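3.2 What the kids did with the leaf pile

I should say up front that I never planned to write about leaves. My classroom study was supposed to be about sharing at the snack table (I had the forms printed and everything!), and then April came, the oak by the fence finally dropped what it had been holding all winter, and my whole group of four-year-olds moved outside in their heads and stayed there. So Tassanee Nuchit and I swapped our notebooks over to outdoor play and wrote down 245 short episodes, 34 of them in the rain.

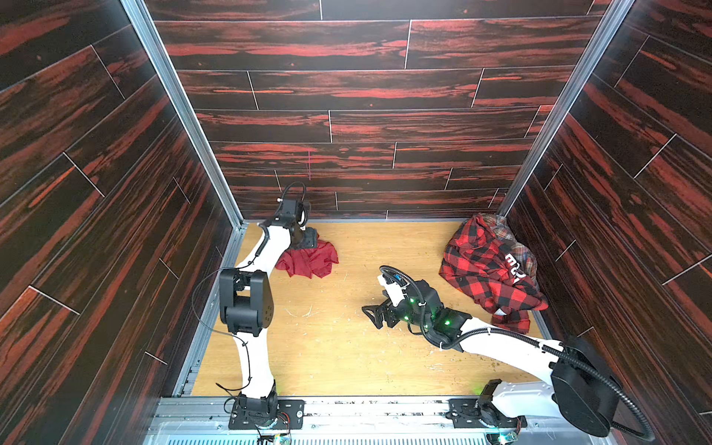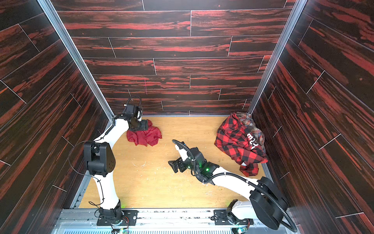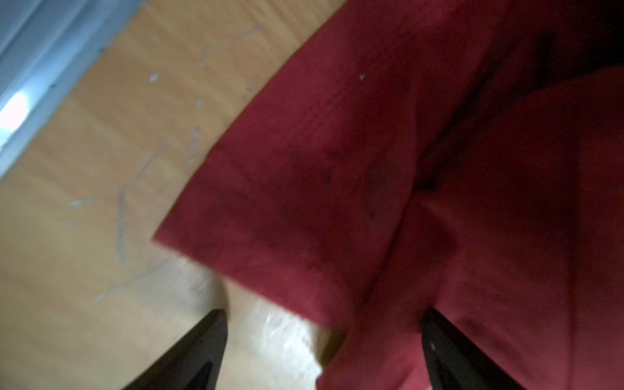
Figure 2. Red cloth on the floor of the workcell (first two views) and red fabric close up (third view).

Pretend play came first by a mile. A pile was a nest, then soup, then a bed for a bear, and I could hardly keep up with my pencil. Sorting was the next favorite, and it was messier than the sorting we do indoors with the Totitz color cards. Those cards are flat and even, and a leaf isn't. It's more like the red fabric in the third view of Figure 2, bright raspberry where the light falls and deep maroon down in the folds, so one child calls it red and her friend says purple, and off they go for ten happy minutes. We coded these as "color talk" and kept them apart from plain arguing, which Pejman Hashemi, our second reader, thought was generous of me. He may be right. I still like the code, and I've left it in for the Sharifi room too, where the children are a bit older and a lot louder.

Back to top | Contact the authors | Copyright 01/05/2021 Ondton Early Years Papers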